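Manipulation Lab, Handout 6: Why One Folded Towel Is Not a Result
Friday, November 29, 2019
Posted by the course instructor
Print this page | E-mail this page

Read this before lab. Several project proposals came in this week with the word "household" in the title, and I have doubts about most of them. A proposal that says "our system folds laundry" should tell me which laundry, on which table, and how often it went wrong. Very few did.
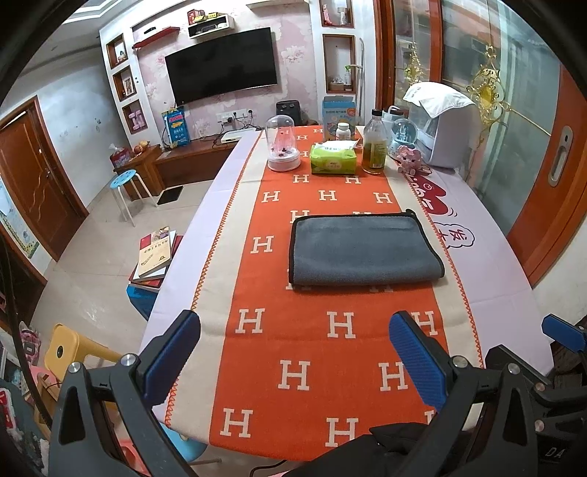
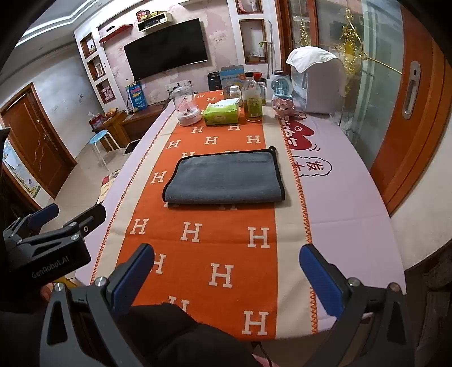
Folded cloth on the patterned runner, hand-held grippers open.

Start with the word "folded." Every team uses it and no team has defined it. Is a towel folded when the edges line up? By how much? Does a corner sticking out count against you? If the person scoring the trial is also the person who wrote the code, I already know how the close calls will go. Write your rule down before the first trial and hand it in with the proposal. Rules changed afterward get reported as changed.

Next, demonstrations. Holding a gripper in your own hand and doing the task yourself is a pleasant way to collect data, and I understand why the Pilau team likes it. But your wrist is better than any arm we have in the lab. You will reach over things, twist, and shift your feet without noticing. The arm is bolted down. I want to see how many of your demonstrations the arm could physically repeat, and I want that checked before training.

The Naseri team proposes 195 demonstrations and calls this "a large and diverse set." It may be. As written, though, all 195 use one towel on one table, and I would call that one situation recorded many times. Thirteen cloths with fewer passes each would interest me more. So would a change of tablecloth. A busy pattern under a plain cloth is a very different problem from a bare lab bench, and I don't believe a claim about one that was tested only on the other.

The Tornlow team should explain what happens when the fingers close on the tablecloth as well as the towel. Their draft says the case is "handled." By what?

As for Trusix, the planning package two of you want to use: fine, but the defaults hide failures. A grasp that times out is quietly tried again, and the log shows a single success. Turn that off. In June I sat through a demo with a perfect score that was mostly retries.

For Lab 6, each team brings:

- the scoring rule, on one page
- 9 trials in a row, none dropped, recorded start to finish
- the log with retries visible
- a paragraph on the worst trial

I grade the paragraph hardest. A team that fails six of nine and can say why will do better than a team with nine good folds and a shrug. Bring your own cloths. The lab towels have been folded along the same lines so many times that they practically do it by themselves, and I won't accept results from them.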